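Prutovham fleece throw, 3 months in

Bought two of these in August, one for us and one for my sister in Clisville. Quick notes, kids are up in ten minutes.

Warm. Really warm for how thin it is. Washed it 7 times now, cold, low dryer, no pilling except one corner where the dog sleeps. Edges still flat. My old Anach throw went scratchy after the second wash so this is a big step up.

Size is stingy tho. Covers me or my feet, pick one. Fine for a kid's bed, not for a couch with two adults. They do a bigger one, wish I'd orderd that.

Static is bad in dry weather. Dryer balls help some. Sheds for the first couple washes too, clean your lint trap!!

Shipping slow, box crushed, blanket fine. Emailed and got Parvaneh Farahani at customer service, answered same day, knocked a bit off my next order. Nice lady.

Would buy again in the large. Solid prints show lint way more than the busy ones, get a busy one. Four stars, the missing one is for the size.
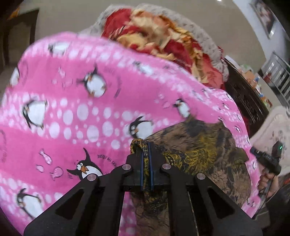 Pink penguin print, with a brown, black and gold patterned cloth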